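Ludgate Project: Progress Report to Murita
Work package 2, control and perception software
Prepared by Jayanthi Gounder, Gronstead

Summary

Work in this period went into three things: the recording and replay tools, the perception model for thin objects, and the first version of the two-handed planner. The first two are on schedule. The planner is behind by two weeks, and the revised date is given at the end of this report.

Recording and replay tools

The dataset now holds 1,291 accepted demonstrations. Heather Baxter rewrote the import step so that the left and right gripper streams are lined up on a shared clock before anything else happens to them. Under the old method each stream was trimmed separately, and small timing errors built up over longer recordings. Any recording where the two clocks drift too far apart is now rejected on import and listed in a log for someone to look at.

The replay viewer can show both wrist views next to the planned finger opening. It still loads slowly on the office laptops. Deepika Hegde has a fix in review that reads only the part of the recording being viewed.

Perception

Chopsticks remain our main test object. They are thin, they cross over one another, and the patterned ones change colour along their length, which the earlier model often took for two separate items. Sorting them into upright containers also means the model has to judge which way each stick is pointing before the planner can choose a grasp.

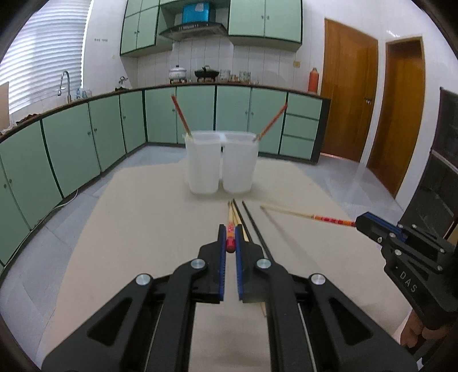 Seul-gi Tak retrained the model with labels for both ends of each stick in place of a single outline. On the held-out set the number of split detections has fallen, and the direction estimate is now good enough to pass to the planner. The weak case is a stick lying across another of the same colour. The model tends to join the two, and the grasp point then lands on the crossing. We plan to handle this by asking the planner to move the upper stick first and look again.

Translucent containers caused fewer problems than we expected. The rim is found reliably in daylight. We have not yet tested under evening lighting and have added this to the next period.

Planning and control

Kyu-ri Noh has the two-handed planner running in simulation. It gives each arm a region of the table and only lets them share space when one is holding still. This is slow but safe. The delay came from the controller, where finger commands were sent at a lower rate than arm commands and the grip closed late. Both now run from the same loop, and 14 regression tests cover the change.

Spending and staffing

Spending is within budget. No staffing changes.

Next period

Planner on hardware: end of June
Evening lighting tests: Seul-gi Tak
Viewer fix merged and released: Deepika Hegde
Decision needed from Murita: whether the 8 extra days of compute requested in the last report are approved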